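Einen Hund aus dem Tierheim eingewöhnen: Anleitung für die ersten Wochen

Von Natalie Oakley

Die Anleitung richtet sich an Leute, die einen erwachsenen Hund aus einem Tierheim oder von einer Pflegestelle übernehmen. Für Welpen gilt einiges davon auch, aber die brauchen mehr Schlaf, mehr Mahlzeiten und einen eigenen Plan für die Stubenreinheit.

Was vor dem Einzug erledigt sein muss

Fragen Sie im Tierheim nach dem Futter, das der Hund zurzeit bekommt, und nehmen Sie einen Vorrat für die erste Woche mit. Ein Futterwechsel am Einzugstag führt oft zu Durchfall, und den kann man in dieser Phase nicht gebrauchen.

Besorgen Sie ein gut sitzendes Sicherheitsgeschirr mit zwei Bauchgurten. Ein normales Halsband reicht bei einem ängstlichen Hund nicht, er zieht den Kopf rückwärts heraus und ist weg. Die Leine sollte 2 Meter lang sein und keine Rollautomatik haben.

Legen Sie fest, wo der Hund schlafen soll. Geeignet ist eine Ecke, an der niemand ständig vorbeigeht und von der aus er den Raum überblicken kann. Flur und Küche scheiden meistens aus. 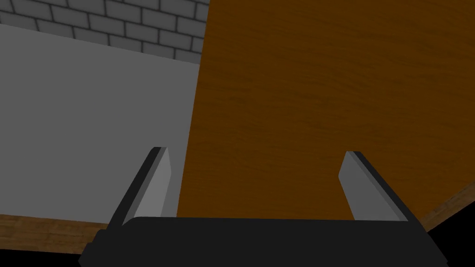
Themis Panagiotou schrieb dazu, bei ihm habe die ruhige Ecke überhaupt nicht funktioniert. Seine Hündin wollte vom ersten Abend an dort liegen, wo die Menschen waren, und habe den vorbereiteten Platz im Arbeitszimmer erst nach Wochen benutzt. Er würde heute zwei Decken auslegen und abwarten, welche genommen wird.

Das ist ein brauchbarer Weg. Wenn der Hund sich selbst einen Platz sucht und der nicht gerade in der Haustür liegt, lassen Sie ihn dort. Der Platz kann später immer noch verlegt werden, am besten jeden Tag ein kleines Stück.

Der Einzugstag

Holen Sie den Hund möglichst am Vormittag ab, dann bleibt bis zur Nacht genug Zeit. Im Auto fährt er gesichert in einer Box oder mit Gurt am Geschirr. Eine zweite Person auf dem Rücksitz hilft, soll ihn aber nicht dauernd anfassen.

Zu Hause gehen Sie zuerst eine kurze Runde zum Lösen und dann direkt hinein. Die Leine bleibt im Haus noch dran, bis alle Türen zu sind. Zeigen Sie ihm Wasser und Liegeplatz, danach setzen Sie sich hin und tun etwas Langweiliges. Viele Hunde laufen erst einmal alles ab, manche legen sich sofort hin, manche fressen am ersten Tag nichts. Alles drei ist normal.

Besuch gibt es an diesem Tag keinen. Auch die Großeltern müssen warten.

Türen und Treppen

Die meisten Hunde, die in den ersten Wochen entlaufen, entlaufen durch eine Tür. Gewöhnen Sie sich deshalb eine feste Reihenfolge an: Hund anleinen, Leine in die Hand, Tür öffnen. Wenn es klingelt, kommt der Hund in ein anderes Zimmer oder hinter ein Gitter, bevor jemand zur Haustür geht. Das gilt auch für Kinder, und denen muss man es mehrmals sagen.

Innentüren lassen Sie am Anfang entweder ganz offen oder ganz zu. Eine angelehnte Tür, die im Luftzug zuschlägt, erschreckt einen unsicheren Hund sehr. Bei uns hat ein Türstopper gereicht.

Treppen kennen viele Tierheimhunde nicht. Tragen Sie kleine Hunde, größere führen Sie langsam am Geschirr und legen auf jede zweite Stufe ein Stück Futter. Offene Treppen sind schwieriger als geschlossene.
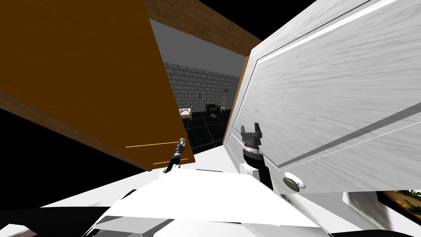

Die ersten fünf Tage

Halten Sie den Tagesablauf gleich. Gefüttert wird zu festen Zeiten, die Spaziergänge führen über dieselbe Strecke. Kurze Runden genügen, der Hund hat mit dem neuen Zuhause genug zu tun. Ein erwachsener Hund schläft und döst ohnehin den größten Teil des Tages, und in der Eingewöhnung eher noch mehr.

Kommt er zu Ihnen, dürfen Sie ihn streicheln, am besten seitlich an Brust oder Schulter. Hören Sie nach ein paar Sekunden auf und sehen Sie, ob er bleibt. Liegt er auf seinem Platz, wird er nicht angefasst.

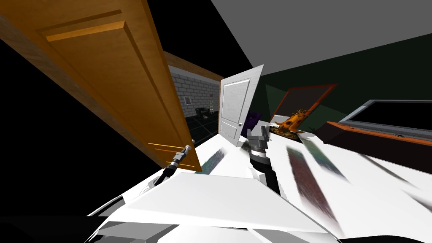
Auf Übungen wie Sitz und Platz können Sie in dieser Zeit verzichten. Nützlicher ist es, den Namen aufzubauen: Name sagen, Futter geben, fertig. Das dauert wenige Sekunden und lässt sich über den Tag verteilen. Areti Moschos, bei der unser Rüde in Pflege war, hat das mit ihm immer vor dem Füttern gemacht, und er reagiert heute noch zuverlässiger in der Küche als im Park.

Passiert ein Malheur in der Wohnung, wischen Sie es mit einem Enzymreiniger weg und gehen beim nächsten Mal früher hinaus. Schimpfen bringt nichts, der Hund sucht sich dann nur eine Stelle, an der Sie ihn nicht sehen.

Alleinbleiben üben

Fangen Sie damit an, sobald der Hund in Ihrer Anwesenheit ruhig schläft. Gehen Sie aus dem Zimmer, schließen Sie die Tür und kommen Sie nach 5 Sekunden zurück, ohne ihn zu begrüßen. Wiederholen Sie das so oft, bis er liegen bleibt. Erst dann wird die Zeit länger.

Steigern Sie nicht gleichmäßig. Nach einer langen Übung folgt eine kurze, sonst lernt der Hund, dass es jedes Mal schlimmer wird. Ziel für die ersten Wochen sind 60 Minuten - wer das früher schafft, hat Glück gehabt. Eine einfache Kamera oder ein altes Telefon zeigt, was er währenddessen tut. Hecheln, Jaulen und Kratzen an der Tür heißen: zwei Schritte zurück.

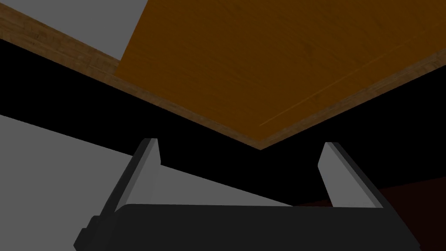

Lesezeit Teil 2 (Alleinbleiben für Fortgeschrittene): 5 Minuten

Im zweiten Teil geht es um Hunde, die auch nach Wochen nicht allein bleiben können. Bis dahin brauchen Sie eine Betreuung, und zwar bei jedem Termin. Fragen Sie in der Nachbarschaft oder beim Tierheim nach, oft gibt es dort eine Liste.

Zum Tierarzt gehen Sie in der zweiten Woche, wenn nichts Dringendes anliegt. Bringen Sie den Impfpass mit und lassen Sie den Chip auslesen. Die Registrierung auf Ihren Namen erledigen Sie aber schon am Einzugstag.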